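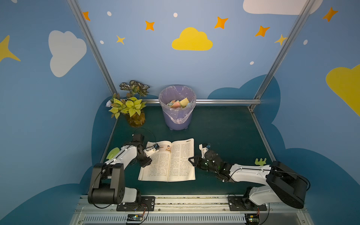
Folcombe desk wastebasket, light purple
Reviewed Tue 15 December

I bought the small Folcombe wastebasket in March for a craft and reading table, and it has been in use ever since. It is plastic, light purple, and stands on small round feet. Stallero had it in stock and it came with a roll of Gidey bags in a see-through lavender.

Most of what goes in is paper. Pink, yellow and green scraps, crumpled up, and now and then the trimmings from a foam shape. It holds a good afternoon's worth before I have to push anything down. The feet keep the bottom off the table, and wiping under it takes one pass with a cloth.

The bags are thin. They are fine for paper, but I put a wet tea bag in one and regretted it. They also slide down inside the rim if you drop something heavy in – a second fold over the edge fixes that. The color matches well enough that the overhang doesn't bother me.

Size is the main thing to check before ordering. It sits behind an open book on my table without getting in the way of the pages, next to a potted plant, and I would not want it any bigger. For a kitchen or a full-size office it would be too small.

I had a Cultari bin before this one. It was taller and tipped over whenever I reached past it. The Folcombe has stayed upright so far. The purple has not faded, and the inside rinses clean with dish soap.

Four stars. I took one off for the bags, and when the roll runs out I will try another kind.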